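Vatanero 3: a motion planner that wants to be your whole stack

44 shares · 12 comments

Vatanero started as a motion planning library and has been growing sideways ever since. Version 3 adds a perception front end, a task sequencer and a set of recording tools, all installed from one package and configured from one file. I ran it for most of May on a bench-mounted arm, after two years of using Bucur for planning and a pile of our own scripts for the rest. The question was whether the single package could replace the pile.

Installation is better than it was. The previous release pinned an old compiler and fought with everything else on the machine. Version 3 ships as a container with a thin host-side driver, and the driver is the only part that needs real-time privileges. Setup took a morning, most of it spent converting our old workspace description. The converter handles boxes, cylinders and meshes. It drops padding values without a warning, so check those by hand before you enable motion.

Control

The driver exposes joint position, joint velocity and Cartesian impedance modes. Switching between them is done through a single call that blocks until the arm is stationary, and I found no way to skip the wait. In Bucur we switched modes in the last centimetres of an approach. Under Vatanero you either plan the approach in impedance mode from further out or accept the pause.

Impedance gains are set per axis and can be scheduled along a path. The syntax is awkward (gains are listed against path fraction, so any change to the path length moves them), but the behaviour on the arm was repeatable. Pressing lightly on a flat surface and sliding across it worked with the default damping. Narrow contacts needed lower lateral stiffness than the manual suggests.

Planning

Planning is still the strong part. I ran a batch of 2,586 queries against a saved set of start and goal poses, with a time limit of 300 milliseconds for each. Vatanero failed to return a path on 12 of them. All 12 had the wrist close to the table and the goal underneath an overhanging object. Raising the limit cleared most of those. Paths are smooth enough to run without a separate time-parameterisation step, which let us delete a module I never liked.

Orientation constraints have been rewritten. You can now give a cone about an axis with a tolerance that varies along the path, useful for anything that must stay upright for most of a move and tilt at the end. The old version treated the constraint as all or nothing. A scoop or a glass can be carried level and tipped in one planned motion, with no hand-written waypoint at the join.

Replanning during motion is advertised and exists, but it reacts to changes in the scene model only. If the model is late, so is the replan. Budget clearance accordingly.

Perception

Here I am less content. The front end takes depth and colour streams and keeps a scene model of fitted shapes plus a residual point cloud. Fitting is good on opaque, matt objects with simple outlines. Bowls, boards and fruit are registered quickly and stay put between updates.

Clear and reflective things are the weak point, as they are in every package I have used. The release notes promise a "transparent object mode". In practice this is a colour-only segmenter that writes a conservative bounding volume into the scene. It keeps the arm away from a glass. It does not give you a grasp pose you should trust, and a mirror underneath produces a second volume below the surface. There is a setting called surface_floor that discards anything under a given height. Set it. The default is off.

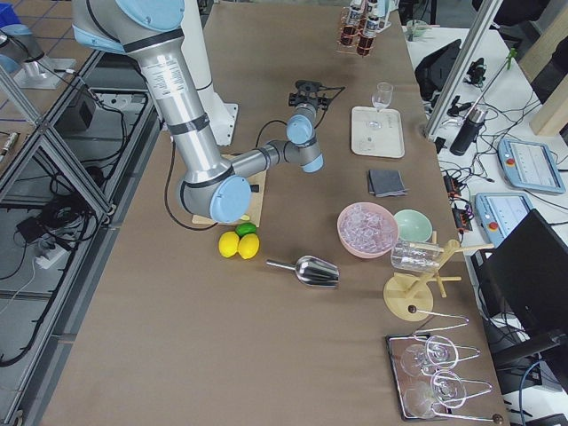 Paraschiva Rusu
Integration engineer, reviews

A drinks layout covers most of the awkward cases at once: clear ice cubes in a pink bowl, a steel scoop lying flat on the paper, stemmed glasses upside down in wire holders on a mirrored tray. The lemons and lime are easy by comparison. For a layout of this kind I would keep the transparent mode for collision avoidance and supply grasp poses for the glassware from fixed fixtures. The wire holders also deserve hand-drawn collision boxes, as thin looped wire is poorly served by the residual cloud.

Cables are not modelled at all. A looping wrist cable has to be covered by an attached volume on the last link, and the editor offers capsules for this. Two capsules are usually enough. Ustar does the job better with its chained segments, but Ustar has no sequencer and its planner is slower.

Tooling

The sequencer is a tree editor with a text format behind it. The text format is readable and diffs cleanly, so I ignored the editor after the first afternoon. Retries are per node and failures carry a proper reason code.

Recording writes joint state, camera streams and scene model to one log on one clock. Playback can step through planner decisions alongside the scene as the planner saw it at that moment, and I found the surface_floor problem this way. Logs are large, and the pruning tool will happily remove the calibration header if you trim from the front. Anano, the firm behind it, lists that as a known fault.

Verdict

Buy it for the planner and the logs. Teams already on Bucur with a stable cell have little reason to move unless they need the tilting constraints. Anyone handling glassware should keep their own perception code for now — the scene model accepts external objects over a documented interface, and that interface gave me no trouble.

Tested on version 3 with the standard licence. The multi-arm add-on was not tested.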